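Open shop day at the Mabaso

By the time I found the right door at the Mabaso building I'd already walked past it twice, bought a bad coffee, and asked a man with a ladder whether he knew anything about robots. He didn't, but he knew which staircase to take, so thank you, ladder man. Up two flights, past the bike racks, follow the cables.

I'd been meaning to get over to Plulcombe since January, when Themba Naidoo first told me that he and a few friends were building a two-armed robot in their shared workshop on evenings and weekends. I build small stuff at home (a plotter, a cat feeder that mostly feeds the floor) and I've never had the nerve to try anything with an elbow. So when the workshop opened its doors in April 2022 I got on the early train with a notebook and a sandwich and felt about nine years old the whole way there.

The workshop has 44 members at the moment and one long room to hold all of them. There's a sewing corner, a laser cutter with a waiting list, a lathe that looks older than my parents, and then at the far end, the robot project, which its builders call Fostel. I asked what it stood for and got three different answers, so I stopped asking.

I had pictured something on a pedestal with a rope around it. It's much more like walking in on somebody's kitchen project – a table, a mat, a lamp, some shopping, and two arms coming in over the lot.
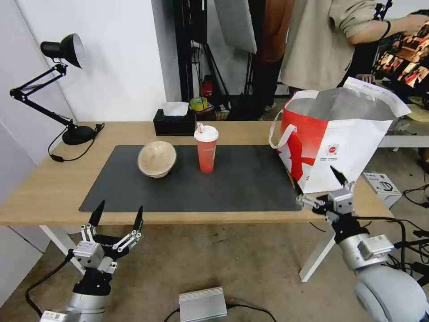

Fostel's two hands at the work table, with the bowl, the drink cup and the shopping bag.

Those hands! I was not ready for the hands. I spent a good ten minutes just leaning in and looking at the finger joints, and Themba let me, which was kind of him with a line of people forming behind me. He told me the fingers ate up most of the winter. The first set they made jammed if you looked at them wrong, and the second set worked beautifully for one evening and then stripped a gear. He keeps the stripped gear in his pocket. I held it. It's tiny, and I felt bad for it.

The job they've set themselves is household stuff: pick up a bowl, pick up a cup, deal with a bag of shopping. It sounds like nothing, and I said so (out loud, sorry), and Thulani Le Roux handed me a pair of kitchen tongs and told me to go pick up a paper cup by the rim with my eyes half shut. I dropped it. Then I dropped it again. Thulani does most of the control code and has clearly done the tongs trick before.

What I liked best was how open they were about money. The parts so far have come to roughly 3,000 dollars, split between 6 people, and a good bit of that went on motors they ended up replacing. They buy secondhand when they can and swap when they can't. The first motor controller came from a place called Zenbridge that clears out old factory gear, and it arrived with somebody's lunch order still taped to the lid.
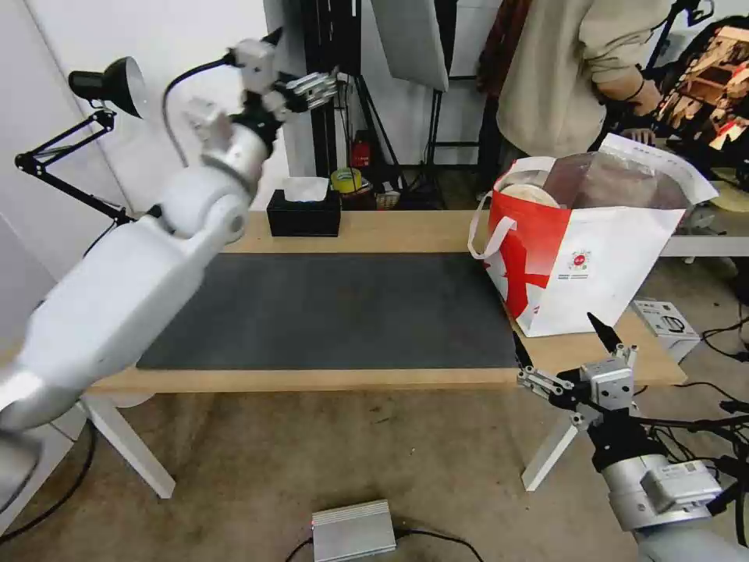

I also got a long and very happy lecture on cable routing, which I'd never thought about for one second in my life. A moving arm wants slack in its cables, but too much slack and the cable catches on things, and too little and it pulls its own plug out. They've done both! Thulani's advice for anyone starting at home was to leave the wiring loose and ugly until the arm has been through every position you'll ever ask of it, and only then start tying things down. I wrote that in capitals. My plotter could have used it.

The other tip I'm stealing is the logbook. Every try gets a line in a plain paper notebook: what they asked for, what they got, what they changed. They want 100 clean bowl pickups in the book before they let themselves move on to anything harder, and they weren't there yet when I visited. Themba flipped back through a few pages for me and there's one from the bad gear week that just says "no" all the way down.

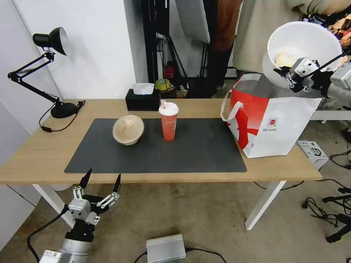 Photo: Fostel build group, Plulcombe

A kid next to me, maybe seven, asked if it could do the dishes. Themba told her they weren't letting it anywhere near a sink until they trusted the seals, and she thought this was a very poor answer. I thought it was fair – but then I've also killed a motor with a glass of water, so I'm on his side.

I had lunch on the stairs with two people from the sewing corner, who are making a fabric sleeve to keep dust out of the elbow joints. They'd been through several patterns already, and the trouble is the bend: anything snug enough to look nice bunches up when the arm folds. They've landed on a sort of accordion shape. I offered my opinion on elastic and they were polite about it.

If you want to go, the workshop opens up like this every few months. It's free, with a jar by the door for the heating. Take the back staircase, wear shoes you don't mind getting sawdust in, and eat first, as the only food nearby is the coffee place I mentioned. I caught the late train home and sketched an elbow on the back of my ticket.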